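Suvstead study centre opens paper sorting table for adult learners

13 Mar 2022

Adults preparing for written English exams at the Suvstead study centre now have a table set aside for sorting and filing their practice papers. The table is part of a wider change in how the centre handles printed material, which starts this week and will be reviewed in October.

The centre is run by Sellier, a small education charity that offers free evening and weekend classes in reading and writing. It has 554 learners on its books this year. Most of them are working towards an essay paper in which they are asked to set out two sides of an argument and give a view of their own.

Learners on the essay course, which is called Pace, are given a good deal of paper. There are model essays, reading passages, marked drafts and question sheets, and until now each learner has been left to look after their own. Tutors found that a lot of it was going astray between classes. Sheets were left on chairs, taken home by the wrong person or folded into coat pockets – and then printed again the following week.

"We were reprinting the same passages over and over," said Thoa Phan, who manages the centre. "People would come in having lost the draft we wanted them to work on. The lesson then had to start with a trip to the printer."

How the table works

Under the new arrangement, the last 20 minutes of each Pace class are kept for filing. Learners bring their loose sheets to the table, spread them out, and put together the pages that belong to the same piece of work. The finished sets go into a dark folder, one for each topic. A folder stays at the centre during the week and can be borrowed overnight by signing the sheet at the front desk.

The order inside a folder is the same for every topic:

Question sheet
Reading passage
Model essay, shorter one first
Learner's own drafts, newest on top
Tutor's comments

Sheets with no name and no topic heading go in the tray by the door and are kept for two weeks.

Pilar Ulloa teaches two of the Pace groups and drew up the filing order. She said the sorting had turned out to be useful reading practice as well. Many of the model essays begin in a similar way, so a learner has to read past the first line to see which topic a page belongs to.

"You get three essays that all start with what some people think," she said. "You have to look further down to find out if it's the one on transport or the one on travel. They are skimming for the main idea without being told to do a skimming exercise."

The topics in use this term are tourism, public transport, working from home and school meals. Tourism was chosen by the learners themselves, several of whom work in hotels and cafés in the town.

The table is covered with a flowered cloth in pale green, with a leaf and stem pattern. Ngọc Trình, a learner in the Saturday group, asked for a cloth after saying that the bare top made the corner feel like an exam hall. A pink toy pig in a red polka-dot outfit sits at the back.

Essay pages and a folder on the sorting table.

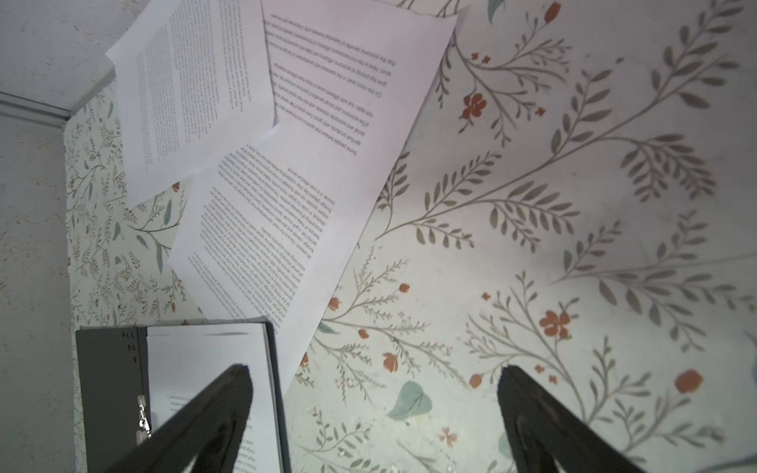
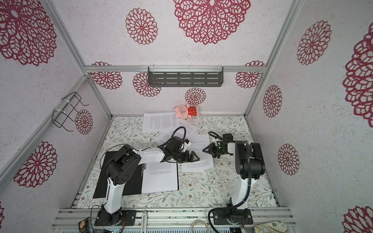

Cost and printing

Setting up the table and buying the first folders cost Sellier 400 pounds, which came from its general funds. The charity has set a limit of 3,000 printed sheets for the Pace course between now and October. Tutors will keep a note of what is printed for each class – including reprints – and the totals will go to the trustees with the autumn report.

Yoshinori Yokoyama, who looks after the centre's printing, said that larger type would be kept for the reading passages used in class. The longer model essays will stay in small type for the moment, but a learner who finds them hard to read can ask for an enlarged copy at the desk.

"Just ask," he said. "It takes a minute and it doesn't come off anyone's allowance."

Joining a class

Places are open in the Tuesday evening and Saturday morning groups. Classes are free and there is no entry test, though new learners are asked to come in for a short talk with a tutor before their first session. Paper, pens and folders are provided.

Sellier also plans to offer the filing order and the topic sheets to its second centre, in Cullunska, if the October review is favourable.

Contact

For more information or to arrange a visit, please contact Thảo Tô at the Sellier office in Suvstead. The office is open on weekdays from ten until four.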